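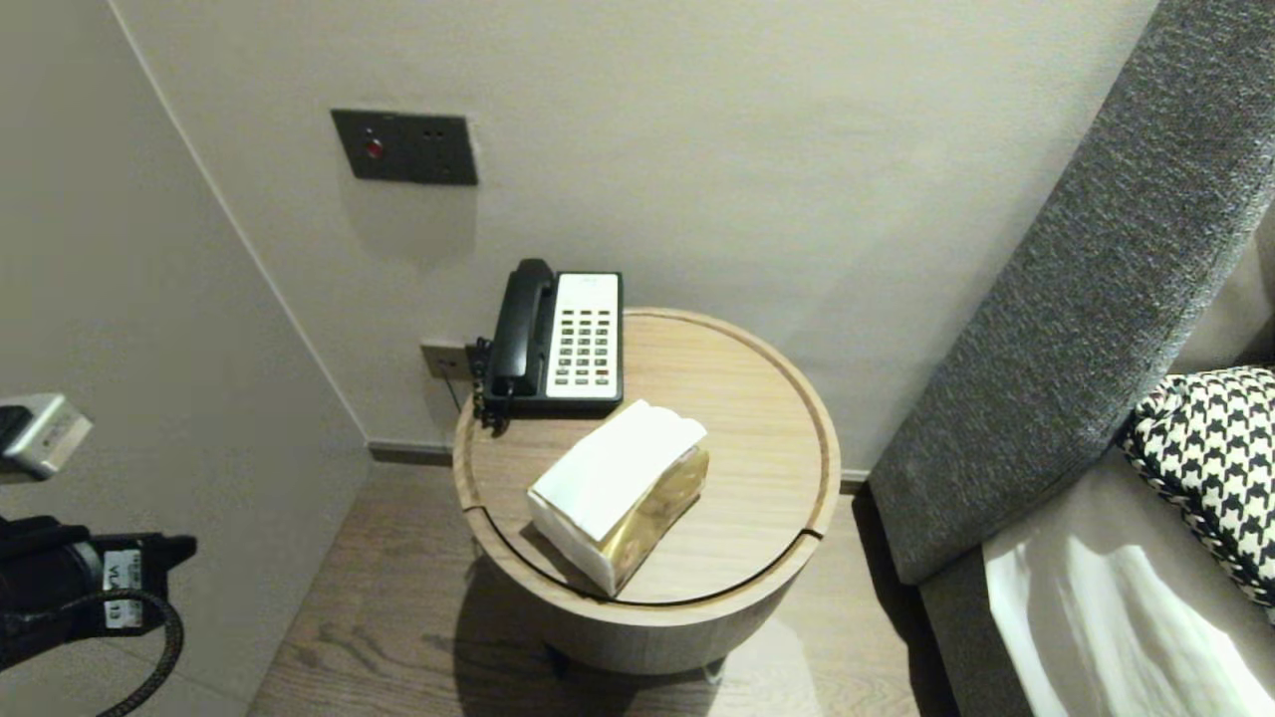
The Second Quote

3 min read
Print | E-mail this story

Sunita Escobedo had sold packing machines for Rudent long enough to know when she was losing. Adelmo Morelli had two quotes on his desk at Pagano, and hers was the thicker one.

"Hostotau can have it running in April," he said. "You say June."

"Yes."

"They say 200 cartons an hour. You say 140."

"That's what it does with your cartons. I ran them on Monday."

He turned a page. His father had bought from Rudent, and the old machine was still going downstairs. She could feel it through the floor.

"What would you do?" he asked.

She had an answer for that. She had given it in five offices that month, and it took four minutes. She got as far as opening the folder.

"When does your lease end?" she said.

He looked at the door before he spoke. "October. We may go to Dedusow. Half the space."

"Do your people know?"

"No."

She measured it out in her head. Neither machine would fit in half the space, hers or the other one.

"Then don't buy one," she said. "Fix the feeder on the old one. It's 600 for the part. I'll send you the number."

He wrote it down on the back of her quote. Then he asked if she wanted coffee, and she said she did.

In the car she called her manager and told him there was no order. He asked who had won it. She said she had to drive.

Contact us | Copyright, all rights reserved | Back to top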